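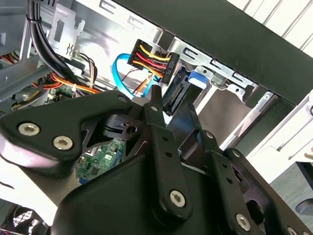 Wrist view of the gripper at the drive bay, SATA power connector above the port.

Recording a connector insertion by hand guiding

This page sets out how operators at the Zadivbridge workshop record demonstrations for the drive cabling task. It applies to hand guiding only. Remote control sessions are covered in the Drarutex operator notes.

Before you start

Book the cell with Siwan Prosser and confirm that the tower is unplugged at the wall. Open a new session in Indance and select the task named "SATA power". Set the recording rate to 30 samples per second.

Check the wrist view on the monitor. The port on the end of the drive and the connector should both be visible. The lettering on the connector, HDD P5, is a useful check that you have the correct lead. If the data cable sits across the port, move it aside by hand before recording.

Recording the demonstration

1. Switch the arm to guiding mode and wait for the tone.
2. Hold the arm above the wrist joint. Keep your fingers clear of the finger links.
3. Bring the connector towards the port slowly and pause briefly before contact.
4. Line up the connector with the slotted contacts, then push in a straight line. Do not rock it from side to side.
5. Open the gripper, back away along the same path and press Stop.

A good recording takes about 61 seconds. Longer ones are accepted, but long pauses should be trimmed before upload.

Failed attempts

Keep them. Mark the session "incomplete" and add a short note on where the insertion went wrong – a missed port and a jammed connector are labelled separately. If the arm reports fault 115, release it, leave guiding mode and call the cell supervisor.

Uploading

Save the session to the Matubbar folder before leaving the cell. Mali Griffiths reviews new recordings each Monday and will return any that need to be repeated.

Last updated: October
Contact: Zadivbridge Robot Training, extension 541 | Copyright Zadivbridge | Back to top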